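The toy kitchen was supposed to live in the closet until November. It came out after 5 days, and I have been running a restaurant ever since. The house special is ketchup, served on a pinkish-grey plate, bottle and all. Sides come in a green bowl and may be garlic – I ordered shrimp. 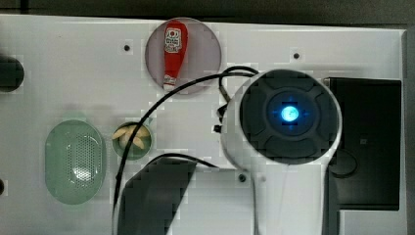
A reader in Hitdale wrote in to say that hers opened a café too, and that she was charged 3,000 dollars for soup.

I got off lightly, then. My bill was 70, plus a tip for the chef.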